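Clearing Up After a Shared Meal: Where the Time Goes
Project report, Household Practice module, Pesmont College

Background

Our group looked at the work that comes after a small meal. Most of the guides we read, including the Geraghty handbook used in the module, spend a long chapter on cooking and a page on clearing. We wanted to know which parts of clearing take the longest and whether the layout of the table changes that.

Setup

We worked at one table in the Purneck building. The dishes go into a gray dish rack, trash goes into a clear plastic bin, and there is a teal tray with a raised rim in the middle. The meal was rice with vegetables for 2 people. Each session began when the food was finished and ended when the table had been wiped. We logged the times on a Fuditz sheet, one row per task. The budget for supplies was 400, and we did not use all of it.

Method

We divided the work into scraping, trash, racking, and wiping. Racking meant getting each dish into the rack so that it would stay put and drain. A dish that fell over was stood up again and the extra time was added to its row. We ran 7 sessions in January and ended with 127 rows that could be used. Rows with a missing start time were left out.

Results

Wiping took longer than we had planned for. Rice spreads, and grains that are left on bare wood are hard to pick up with a dry cloth. A damp cloth folded in half did better, with the grains pushed toward one edge of the table and then lifted off. Scraping was quick. Trash was the shortest task in every session.

Racking depended on the shape of the dish. Plates fit between the pegs without much trouble. Bowls and cups were slower and had to go in on their sides.
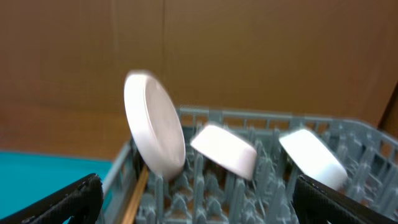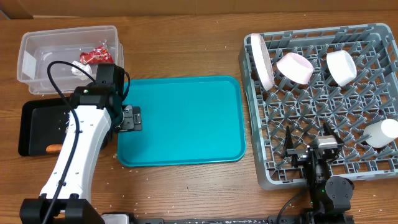

Table with the rack on the right and small white grains on the wood.

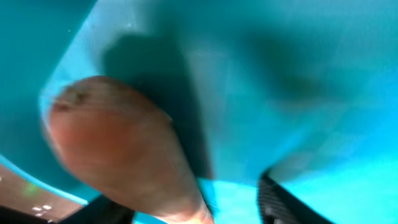

The order of tasks also mattered. When we wiped first, more rice came down during scraping and the table had to be wiped again. Leaving the wipe until the end saved one full pass. Moving the trash bin closer made little difference to the times.

Limits

We used one table and one kind of meal. A greasy meal would need hot water and a washing step, and we did not time washing. Two members of the group did most of the racking, so the later sessions may be faster from practice alone.

Next steps

We would like to repeat the sessions with the rack on the left side of the table and with deeper bowls. The log sheet also needs a separate column for dishes that had to be stood up again.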